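Stoloden, 19. September 2021

Die Gemeinde Stoloden ordnet die Verleihung von Tischwäsche und Geschirr für Vereinsfeste neu. Der Gemeinderat hat die entsprechende Benutzungsordnung in seiner jüngsten Sitzung ohne Gegenstimme beschlossen. Künftig wird der gesamte Bestand zentral im Bürgerhaus Homunton geführt und kann dort von allen eingetragenen Vereinen sowie von Privatpersonen mit Wohnsitz in der Gemeinde entliehen werden.

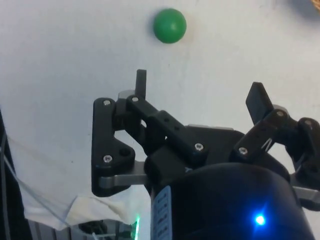
Aus dem Ortsteil Lotincombe kam die Frage, ob auch kleinere Feiern im Familienkreis berücksichtigt würden, denn bisher habe man dort stets auf die Vereine zurückgreifen müssen. Die Verwaltung bejahte dies. Eine Mindestzahl an Gästen ist nicht vorgesehen, wohl aber eine Anmeldefrist von 18 Tagen.

Der Bestand umfasst nach Angaben der Verwaltung nearly vollständige Sätze für große Veranstaltungen: 3000 Teile Geschirr und Besteck, dazu Tischdecken, Brotkörbe und Vorlegeplatten. Für Ergänzungen sind im laufenden Haushalt 2000 Euro eingestellt. Die Grundgebühr beträgt 25 Euro je Veranstaltung — Schulen und Kindergärten sind davon befreit.

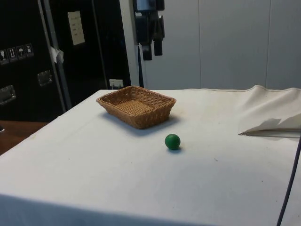

Zu bedenken gegeben wurde in der Aussprache, dass die Reinigung in der Vergangenheit häufig an wenigen Vereinen hängen geblieben sei und eine klare Regelung deshalb überfällig erscheine. Die neue Ordnung sieht vor, dass Geschirr gespült zurückzugeben ist. Tischwäsche wird dagegen ungewaschen angenommen und gesammelt an die Wäscherei Barrientos übergeben. Die Kosten hierfür sind in der Grundgebühr enthalten.

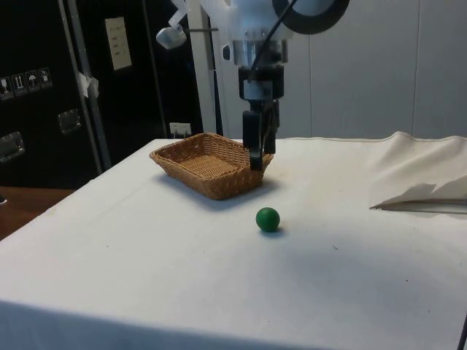 Die Rückgabe erfolgt am ersten Werktag nach der Veranstaltung im Bürgerhaus. Beschädigte oder fehlende Stücke werden zum Wiederbeschaffungswert berechnet. Für rechteckige Körbe aus Flechtwerk, wie einer hier auf dem weißen Tischtuch steht, gilt eine Sonderregelung: Sie dürfen nicht gespült, sondern nur trocken ausgebürstet werden. Gebrochene Ränder sind bei der Rückgabe anzuzeigen.

Die Benutzungsordnung tritt im März in Kraft. Bis dahin gelten die bisherigen Absprachen zwischen den Vereinen fort. Anmeldungen für die neue Saison nimmt das Bürgerhaus Homunton schriftlich entgegen; Vordrucke liegen dort und in der Verwaltungsstelle Lotincombe aus.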